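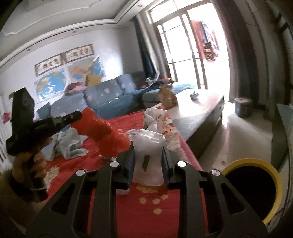
5. Setting up a ballot measure petition

This section covers the creation of a petition record in Usard, from the first draft to the day signature entry opens. It applies to county and district petitions. Recall petitions use a different form and are covered in section 6.

You need the Clerk or Deputy Clerk role to complete these steps. Users with the Entry role can view a petition record but can't create or change one.

5.1 Before you start

Have the following ready:

The final text of the measure, as approved for circulation
The name and mailing address of the chief petitioner
The number of valid signatures required
The filing deadline, including the time of day

Note: Usard doesn't calculate the signature requirement. The figure must come from your election office in writing.

5.2 Create the record

1. Sign in and open Petitions > New.
2. Select the jurisdiction. For a petition that covers all of Prasley County, select Prasley (all). For a district petition, select the district by name, for instance Marsden.
3. Enter a short title of no more than 30 characters. The short title appears on every entry screen and can't be changed after entry opens.
4. Paste the full text of the measure into the Text field. Paste as plain text. Formatting copied from a word processor may leave stray marks on the printed sheets.
5. Enter the chief petitioner's name and address.
6. Enter the signature requirement as a whole number, without commas. The current Marsden requirement is entered as 1562.
7. Enter the filing deadline. If no time is given, the system uses 5:00 p.m.
8. Select Save draft.

The record now shows the status Draft and has a petition number. Write this number on the paper file.

Caution: Selecting the wrong jurisdiction loads the wrong voter list. Signatures checked against the wrong list have to be entered again from the beginning.

5.3 Load the voter list

Voter lists are supplied through the Alow export and are refreshed overnight.

1. Open the draft and select the Voter list tab.
2. Select Load from Alow.
3. Wait until the status line reads Loaded. Large lists take several minutes. Don't close the tab.
4. Compare the record total with the total on the Alow cover sheet. The two must match exactly.

If the totals don't match, select Discard and load the list again. If they still differ on the second attempt, stop and contact the system administrator.

Note: The list is frozen when entry opens. Voters who register after that point won't appear, and their signatures must be set aside for manual review.

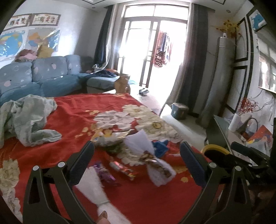 Candy wrappers on a red cloth.

5.4 Set the batch size

Signature sheets are entered in batches. The default is 700 lines, a workload of roughly one day for a two-person team. Smaller batches are easier to recheck – larger ones cut down on printed cover pages.

1. Open Settings > Batches.
2. Enter the batch size.
3. Turn on Second check if each line must be reviewed by another user.
4. Select Apply.

The batch size can be changed while entry is open. The change affects new batches only.

5.5 Open the petition for entry

1. Review the summary page line by line against the paper file.
2. Select Open for entry.
3. Enter your password again when prompted.
4. Print the opening report, sign it, and place it in the file.

Caution: A petition can't be returned to Draft after this step. To correct an error in the title, text, or jurisdiction, void the record and create a new one.

Questions about roles and passwords go to Rhun Pugh, system administrator. For rejected lines and duplicate signatures, see section 7.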